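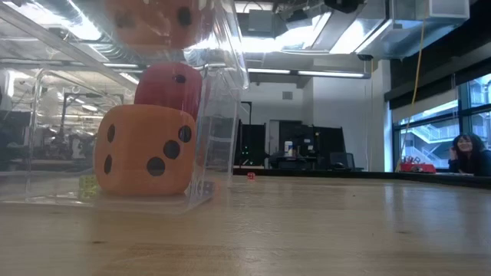 Hurnudum Library should have done this years ago, in the opinion of one parent who wrote to us after the first game afternoon, and many other families have told us the same at the lending desk.

The Hurnudum Public Library is pleased to announce that its game lending collection will open to all cardholders in August. Until now the games could be used only inside the building, on Tuesday afternoons. From August they can be taken home in the same way as books, with the same card and without any fee.

The collection has 173 titles at the opening. It includes board games, card games, dice games, puzzles for small children and a shelf of large-size games for players who have difficulty seeing or holding small pieces. The games are for all ages, and each box has a colored label which shows the recommended age and the number of players.

The project was made possible by a grant from the Orozco Fund for Reading and Play, together with money collected at the spring book sale. The grant paid for the games, the shelves and the strong cloth bags in which the games are carried home. It also pays for replacement parts during the first year of lending.

How the lending works

Each cardholder can borrow up to 3 games at one time. The loan period is three weeks, and it can be renewed once if no other person has asked for the game. Children under 12 need a card signed by a parent or guardian. Reservations can be made at the desk, by telephone or in the online catalog, where the games are now listed under their own heading.

Every box contains a list of its parts, and we kindly ask borrowers to check it before they return the game. A missing piece should be reported at the desk – there is no fine for a single lost die, card or token. If the whole game is lost, the borrower pays the price of a new copy. 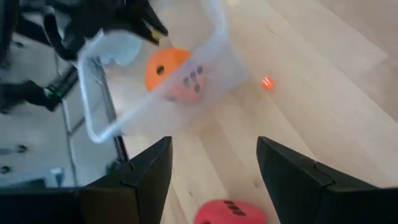
Page last changed: Tuesday, 4:15 p.m.

The Tuesday game afternoons will continue as before, from 3 p.m. to 5:30 p.m. in the Skania Room on the ground floor. Last year they received 1144 visits, and the library decided to prepare a home lending service after many visitors asked for it. No registration is necessary for the afternoons, except for groups from schools, who should call in advance.

The library also accepts donations of used games in good condition. They should be complete and have the rules in English or Spanish. Electronic games cannot be accepted at this moment. The library hopes to reach 500 titles in the coming years, and suggestions for new games can be left in the box near the entrance.

The branch library in Gelent will have a smaller selection from the same collection. Games borrowed in Hurnudum may be returned in Gelent – please hand them over at the desk and do not put them in the book drop.

Media inquiries may be directed to the information desk of the Hurnudum Public Library during opening hours.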